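Stikik: cup and scoop episodes for two-arm policies

Stikik is the data set behind the Skundau results on late arm selection. It holds 316 teleoperated episodes on a two-arm table. This card covers what is in the release, how it was split and what we would not use it for.

What is in it

Each episode has one overhead video stream, joint positions for both arms, gripper opening for both grippers, and a short text instruction. Instructions are of the form "put the teal cup on the red cup" or "move the green scoop to the container". The operator was free to choose either arm. We did not script the choice, and we kept episodes where the operator switched arms partway through.

Layouts were reset by hand between episodes. Object positions were not measured, so the video is the only record of where things started.
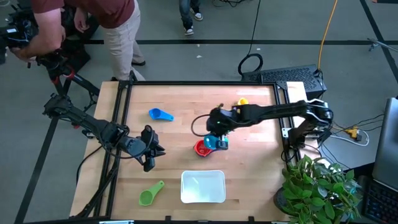 Arm selection is the part of the task we wanted to study. Our earlier policy, Elen, picked an arm at the first step and could not change it. The Skundau policy predicts an arm weight at every step and acts with both. In cup episodes one arm often does all the work, as with the right gripper holding the teal cup over the red one while the left hangs open on the other side of the table. We label the open arm "idle" in such steps, even if it is drifting. Idle labels were added afterward from the joint data, using a speed threshold and the gripper opening, and they are noisy near the start of a reach.

Splits

train: 198 episodes
test: 118 episodes

The test split uses layouts that do not occur in train. The objects are the same in both. Do not report results on this split as generalization to new objects.

Results

We trained Skundau with 3 seeds and report the mean in results.csv. It beats Elen on cup instructions and is level with it on scoop instructions. Most scoop failures are grasps on the handle that slip during the lift.

Known problems

People walk and stand near the table in many episodes. We did not mask them.
In 9 train episodes the left gripper opening is missing and filled with the last valid value.
Video and joint logs were aligned by timestamp only.

The loader is in riquelme/load.py. Older Riquelme checkpoints expect the arms in the order right, left. This release stores left first.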